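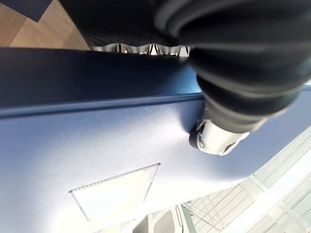
I have worked in offices for most of my adult life and I could not tell you who put things away in any of them. Somebody did. The binders went back, the projector cables ended up in a tub, and on Monday the meeting room looked like a meeting room again. I never wondered about it, which says something about me, and I only started wondering when I went to spend a few days at Kevitz, where the putting away is now partly done by a robot called Kettle.

Kevitz handles insurance paperwork for small freight companies. It's quiet work, lots of phone calls, and a surprising amount of paper for a business that swears it went paperless! The paper lives in storage boxes, the boxes live in cabinets, and there are 567 of them on the books. I know the number because Kirsty Catterall told me before I had my coat off.

Kirsty runs the office. Before Kettle arrived in February she also ran the boxes, meaning she fetched them, relabeled them, hauled them back, and hunted for the ones that had wandered off to somebody's desk. She figured it ate up nearly every afternoon. "I'd sit down at nine with a list and I'd stand up at five with the same list," she told me. "I was the list."

So you'd think she would have been first in line to hand it over. She was dead against it. When the owners brought in Sistance, a consulting outfit that helps smaller companies bring in this kind of equipment, she sat through the kickoff meeting with her arms folded and asked one question, which was whether her hours were going to change. The Sistance people said no. She wrote that down, dated it, and had them sign it. (She still has it. She showed me. It's in a drawer under the tea bags.)

Her hours haven't changed. What has changed is what's in them, and that's the part I kept wanting to hear more about, because it isn't simple.

Kettle comes from a company called Vestach. It has two arms and two grippers, and it is slow. I mean really slow. The first morning I watched it deal with a cabinet door and I had time to eat a whole banana. Everyone here stopped watching weeks ago, but I was new, and I stood there like a kid at a construction site until Wendell Lindqvist came over and asked if I'd like a chair.

Wendell has processed claims at Kevitz for 9 years. He was the other skeptic, though for a different reason. He liked his mess. He had a system, he says, and the system was that everything he might need was within reach of his left hand. Robots do not care for this system. Kettle needs a box to come from one place and go back to one place, and it needs the place to be written down somewhere it can look it up. So the whole floor had to agree on where things go, all of them, for the first time ever, and if you have ever tried to get an office to agree on where the scissors live you can imagine how that spring went.

"We had a forty-minute meeting about a shelf," Wendell said. "One shelf. I spoke twice."

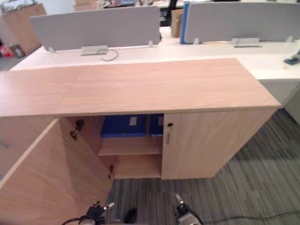

The shelf argument, as far as I could piece it together, was really an argument about how full a cabinet ought to be. Kirsty's instinct after all those years was to pack every one to the top, since floor space costs money. The Vestach technician wanted room for a gripper to get in beside a box and back out again. You can see what that sort of room looks like in the low oak-colored cabinet by the long white desk: a pair of blue boxes up top with their white labels, and nothing at all on the level underneath. Kirsty says looking at an empty shelf made her itch. She also says she can find things in a roomy cabinet a lot faster than she could in a packed one, and she isn't thrilled to be admitting it in a magazine.

Labels were the next fight. People had been writing on them in whatever pen was handy, with jokes, with arrows, with the initials of folks who left years ago. Over a couple of weeks they redid 400 of them, mostly on a Sunday with pizza, and that's the one piece of the changeover everybody talks about fondly. A woman in accounts told me it was the first time she'd spoken to anyone from the claims side for longer than an elevator ride.

I asked Wendell if he thought the robot was coming for his job. He took a while with that. He said it couldn't do his job, he'd seen it take on a door, but he could picture the thing that would, and it wouldn't have arms. It would be a piece of software and he'd never get to stand next to it with a banana. What bothers him about Kettle is smaller. He used to get up and fetch his own boxes, and on the way he'd stop and talk to three people, and some of what he knows about the business he learned on those walks. Now he puts in a request and stays in his seat. His knees are happier. He isn't sure he is.

Kirsty misses nothing about the boxes, and said so with real force. Her afternoons now go to the work she was hired for: contracts with the cleaners, new-starter paperwork, a lease renewal she'd been scared of for ages. She spends part of each day on Kettle too, though, and that's work that didn't exist before. She clears cables off the carpet before it rolls. She checks its returns. She has 2 pages of notes, handwritten, on things it gets confused by, and she reads them over the phone to Vestach every week in a voice I would not want to be on the other end of.

Nobody put that in her job description, by the way. When I asked whether she'd been given a raise for it she looked at me for a second and said that was an excellent question and she'd be bringing it up.

On my last afternoon the office was down to a few people and the phones had gone quiet. Kettle was working along the cabinets at its usual crawl. Wendell got up, walked right past it, opened a door on the far side of the room and took out his own box. Then he stood and chatted with the woman from accounts until it was time to go home.

Contact the editors | Letters | Copyright, all rights reserved | Back to top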